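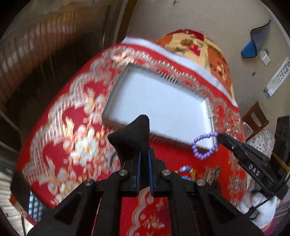

Part 4: First pick-and-place with the hand grippers

By now you should have both grippers bolted up, the jaw strips stuck down and the cameras talking to the laptop. If the jaws still click when you squeeze, go back to Part 3 and sort out the pivot screws first. I didn't, and I spent a whole evening blaming the software (sorry, software).

My favourite starter task is beads into a tray. A beaded bracelet is floppy, it's slippery, and it never lands the same shape twice, so it shows up a sloppy build straight away. If you can put one down neatly you can do most of the other jobs in this guide.

What you need

Both grippers, left and right
A shallow tray or a box lid, light coloured inside
A couple of chunky bead bracelets, the stretchy kids' kind is perfect
A cloth to work on
Thin knit gloves, if your trigger edges are as rough as mine were
The laptop, with Plistaro already installed

Setting up the work area

1. Spread the cloth over whatever you're working on. A bed or a kitchen table are both fine. I like a busy pattern because the tracking has plenty to grab onto, and a plain white sheet gave me no end of grief.

2. Put the tray within easy reach of both hands. Don't fuss about getting it square. A bit of an angle is good practice.

3. Lay the bracelets beside the tray, close enough that you aren't stretching for them.

4. Run your cables back over your wrists and away from the jaws. Leave enough slack to turn each hand right over.

CAUTION: Keep cables clear of the pivots. The linkages close a lot harder than you'd guess and they will happily chew through insulation. Same goes for loose cuffs and the skin between your thumb and finger!

Zeroing the jaws

5. Open Plistaro and choose the Dosico profile. That's the name I gave my jaw settings and it stuck, so it's what you'll see in the menu.

6. Close both grippers fully and hold them still. Press Zero.

7. Open them all the way and press Span. The bar on screen should run from 0 to 800. If it stops short, a linkage is rubbing somewhere.

8. Squeeze slowly a few times and watch the bar. You want a smooth slide with no jumps.

Note: Yiğit Tatlı built his pair with softer springs and found he had to stop at 200 on the squeeze to keep from flicking beads across the room. Mine are stiffer and I've never bothered with a limit. Try it both ways.

Doing the move

9. Press Record, then bring both grippers up into view and hold for 2 seconds.

10. Come down on a bracelet with one hand and pinch it by a bead or two. Go for the top of the loop. If you grab a big bunch in the middle it all springs out when you let go.

11. Lift, carry it over the tray, and let it hang until it stops swinging.

12. Lower until the beads touch the tray, then open the jaws gently and back straight out. Backing out sideways drags the whole thing with you (ask me how I know).

13. Do the next one with the other hand. It'll feel dreadful at first.

14. Press Stop before you put the grippers down.

Note: Move slower than feels natural. My early runs were mostly smear, and I had to bin the lot.

If it goes wrong

Beads slip out of the jaws: wipe the strips with a damp cloth and let them dry. If that doesn't help, replace them.

Only one jaw moves: check the inner pins first. They work loose before the outer ones do.

Tracking drops out near the tray: tilt the tray away from the window or pull the blind. Glare off a shiny white lid is the usual culprit.

Fingertip catches on the cloth: file the corner back a touch. Hubert Wasilewska rounded his right off and likes it better, though I find the pointy corner handy for hooking a loop.

Once you've got a clean run with each hand, save the file and carry on to Part 5, where we pass a bracelet from one gripper to the other.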